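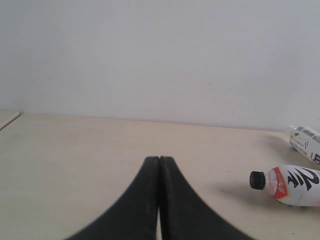 I have been thinking about tables a lot this month, which my family will tell you is typical. It started in March when Tibor Lengyel and I finally shifted the old sorting bench out of the back room at Wurnow (it weighed more than 240 kilos and took most of my patience with it) and put the pale one against the white wall in its place. I love it! It's plain, it's light, and you can see straight away if there's a stray cap or a bit of label left lying about. The old bench was such a dark, blotchy thing that we were forever losing caps on it.

Amanuel Wolde thinks we ought to put shelves up over it. I'm against, for now. Give people a shelf and by teatime it has three mugs and a stapler on it, and I'd like to enjoy a bare wall for a while longer.

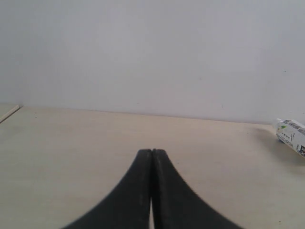
Anyway, wiping down. A pale top does show every speck, so please give it a going-over with a damp cloth when you finish, and do the back edge by the wall too, where the little bits like to gather. Kálmán Szénási swears by warm water with a drop of washing-up liquid and I've come round to his way of thinking. No scouring pads, please, I beg you. The blue cloths live in the drawer and the old tea towels are for the floor.

Now then, bottles. We're up to 4,000 since the collection began, and the Fletton lot are still bringing theirs in by the sackful, bless them. Empty them at home if you can, give them a quick rinse, and leave the labels alone, as peeling them takes ages and Andor Major says it makes no difference to him at the other end. Clear ones with hardly any label, ones with a great big white wrapper, white caps, black caps, we'll take the lot. Lay them on their sides on the table if you're sorting, well back from the front, and they're less likely to get knocked on to the floor.

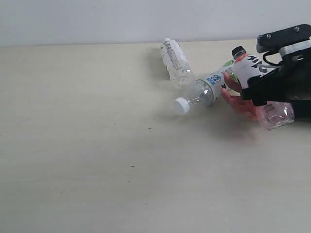 Dates and odds and ends

The back room is open from 2 in the afternoon until we run out of tea. Sándor Kun has the spare key if you find the door locked, and he's also after sacks, the strong sort, so have a look in your sheds. We got through 67 of them last month and I'm down to the ones with holes in.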